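The Good Tablecloth Comes Out Again

My grandmother's best linens lived in a drawer for 49 years and saw daylight at eight dinners, two of them funerals. The rest of the time we ate off vinyl. So I was surprised to walk into Fonetti, a lunch counter in Gethin with 15 seats, and find my soup parked on white openwork.

The owners buy old cloths by the box at the Drilberg flea market, where a decent one costs less than the sandwich that will ruin it. Dealers there used to throw them in free with a lamp. By October they were charging. 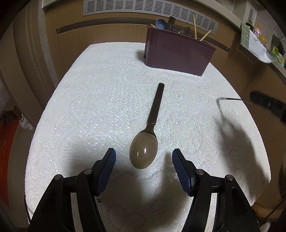
What to Do About Gravy

Use it and wash it. Soak the cloth in cool water for 30 minutes, rub the spot with plain soap, and dry it flat on a towel. Skip the bleach, which turns old cotton yellow and then turns it into holes, and lace has plenty of those already. Beet stains are permanent. I have moved the salt shaker over mine.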